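부품나라 자유게시판 > 공구·수납

분해한 부품 보관, 서랍장이냐 뚜껑 없는 통이냐

납땜하는너구리 | 작성자
안녕하세요! 고장 난 선풍기랑 프린터 뜯는 재미에 푹 빠져서 사는 사람입니다. 뜯는 건 정말 신나는데 문제는 그다음이에요. 모터, 기판, 스프링, 정체 모를 나사까지 전부 책상 위에 쌓이거든요. 지금은 Davix 서랍장(9칸짜리)을 쓰고 있는데 칸이 얕아서 전선 달린 부품을 넣으면 서랍이 걸려요. 어젯밤에도 커넥터 하나가 뒤로 넘어가서 서랍을 통째로 빼냈습니다 ㅠㅠ
다들 어떻게 보관하세요? 방이 작아서 선반은 하나 정도만 더 놓을 수 있습니다. 자랑도 환영이에요!

회로도없음 | 댓글
서랍장 계속 쓰세요. 먼지 생각하면 답 나옵니다. 저는 Flulteleo 서랍장을 두 단으로 쌓아 쓰는데 저항이랑 콘덴서는 이만한 게 없어요. 전선 긴 모터는 선을 벨크로로 묶어서 넣으면 안 걸립니다. 그리고 이름표는 꼭 붙이세요, 꼭! 칸마다 내용물이랑 어디서 나온 부품인지까지 적어두면 반년 뒤의 내가 진짜 고마워해요.

주말분해반 | 댓글
저는 완전 반대예요 ㅋㅋ 서랍에 들어간 부품은 그날로 잊힙니다. 뚜껑 없는 통으로 바꾸고 나서 손이 훨씬 자주 가더라고요. 뭐가 있는지 지나가면서 보이니까 "어, 이 모터로 뭐 하나 만들까?" 하는 생각이 막 떠올라요. 그 맛에 이 취미 하는 거 아닙니까!

납땜하는너구리 | 작성자
오, 통 쪽 의견이 나왔네요. 근데 통은 바닥에서 작은 나사 집을 때 불편하지 않나요? 제 손이 좀 큰 편이라서요.

주말분해반 | 댓글
나사는 통에 안 넣어요. 나사만 납작한 쟁반으로 빼고, 모터나 기판처럼 덩치 있는 것만 통으로 갑니다. 통 고를 때는 벽이 살짝 기울어진 걸로 사세요. 손이 들어갈 자리가 생기고, 안 쓸 때 겹쳐두기도 좋습니다. 너무 깊은 건 말리고 싶어요. 깊으면 결국 잡동사니 무덤이 됩니다(경험담).
색은 밝은 노란색 계열 강추! 까만 전선이 바닥에서 확 살아나요. 대신 반질반질한 통은 조명을 바로 위에 두면 번쩍거리니까 스탠드를 옆으로 빼는 게 좋아요. 첫 번째 사진은 노란 통 네 개 사이에 스테인리스 쟁반을 둔 배치고, 왼쪽 위 통에 전선 달린 작은 모터, 왼쪽 아래 통에 동그란 빨간 기판이 들어 있어요. 나머지 두 장에서는 안쪽 광택을 봐주세요.

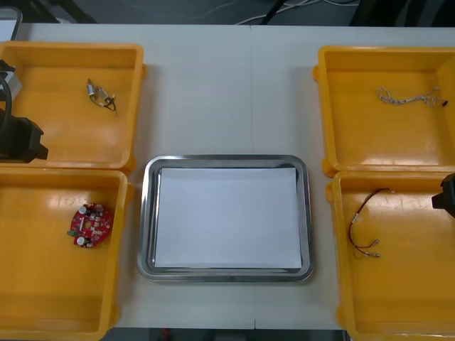
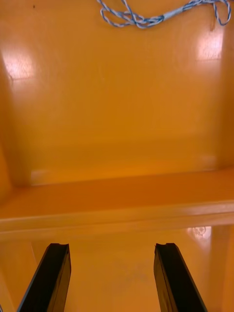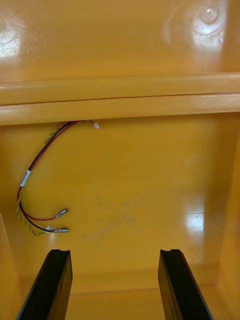

기판은소중해 | 댓글
동그란 기판 예쁘네요! 가운데 구멍 있는 거 너무 좋아하는데 ㅎㅎ
그런데 기판을 플라스틱 통에 맨몸으로 두는 건 저는 좀 반대입니다. 겨울에 니트 입고 만지다가 정전기로 보드 하나 보낸 적이 있어서요. 다시 쓸 기판이면 정전기 방지 봉투에 넣고, 그다음에 통에 세워 두세요. 봉투가 반투명이라 찾는 데도 별문제 없습니다. 40장 묶음으로 사두면 한참 써요.

회로도없음 | 댓글
제 말이 그 말입니다. 그리고 먼지요, 먼지. 노출된 기어에 먼지 붙으면 나중에 소리부터 달라져요.

주말분해반 | 댓글
봉투는 인정합니다. 이번 기회에 저도 사야겠네요. 먼지는 안 쓰는 날 천 하나 덮어두면 충분하다고 봅니다. 저는 낡은 베갯잇 씌워요.

회로도없음 | 댓글
천 덮으면 안 보이는데 그럼 서랍이랑 뭐가 다른가요 ㅋㅋㅋ

주말분해반 | 댓글
걷을 때 설레는 게 다르죠!

동네고물상단골 | 댓글
둘 다 써본 입장에서 적어봅니다. 저는 단계별로 나눠요.

뜯는 중: 쟁반이랑 통. 분해 순서대로 늘어놓기 편하고, 다시 조립할 때 거꾸로 가면 됩니다. 나사는 종이에 기계 윤곽을 그려놓고 나온 자리에 테이프로 붙여두세요. 이거 한번 해보면 못 끊습니다.
뜯고 나서: 쓸 것과 버릴 것을 그날 나눕니다. 미루면 절대 안 해요. 저는 목요일 저녁을 분해하는 날로 정해놓고 자기 전에 책상을 비웁니다.
오래 둘 것: 이름표 붙여서 서랍. 모터는 전압을 꼭 적으세요. 라벨이 없으면 나중에 전원 물려보면서 알아내야 하는데 그게 제일 귀찮아요.

통은 Lozano에서 나온 중간 크기 쓰는데 개당 3,000원 주고 샀고 아주 만족합니다. Golness 것도 써봤는데 튼튼한 대신 테두리가 두꺼워서 좁은 선반에는 아까웠어요. 이건 취향 차이일 수 있습니다.

납땜하는너구리 | 작성자
와, 단계별로 나누는 건 생각도 못 했어요! 나사 붙이는 방법은 오늘 바로 해봅니다. 그럼 통은 몇 개로 시작하면 좋을까요?

동네고물상단골 | 댓글
6개면 넉넉합니다. 모터, 기판, 전선, 스위치, 기계 부품, 그리고 "모르겠음" 통 하나. 마지막 통은 절대 커지면 안 됩니다.

기판은소중해 | 댓글
제 모르겠음 통은 이미 상자가 됐는데요...

회로도없음 | 댓글
저는 전선도 굵기별로 나누는 걸 추천해요. 한 통에 다 넣으면 꺼낼 때마다 라면 건지는 기분입니다. 휴지심에 하나씩 끼워서 세워두면 돈도 안 들어요. 그리고 배터리는 통이든 서랍이든 다른 부품이랑 섞지 마세요. 단자에 테이프 붙여서 따로 두는 게 맞습니다. 이건 양보 못 해요.

주말분해반 | 댓글
배터리 얘기는 백번 동의합니다. 오늘 처음으로 의견이 맞았네요!

납땜하는너구리 | 작성자
정리하자면 서랍장은 저항이랑 작은 부품용으로 남기고, 선반 하나 더 들여서 통을 올려보겠습니다. 색은 노란색으로 마음이 기울었어요. 선반까지 다 놓으면 후기 올릴게요. 혹시 선반 깊이는 어느 정도 쓰시나요? 통이 앞으로 튀어나오면 지나다니다 칠 것 같아서요.

동네고물상단골 | 댓글
통 길이 먼저 재고 손가락 두 마디 정도 여유 있는 걸로 고르세요. 선반 앞쪽에 낮은 턱이 있으면 더 좋고요. 후기 기다립니다!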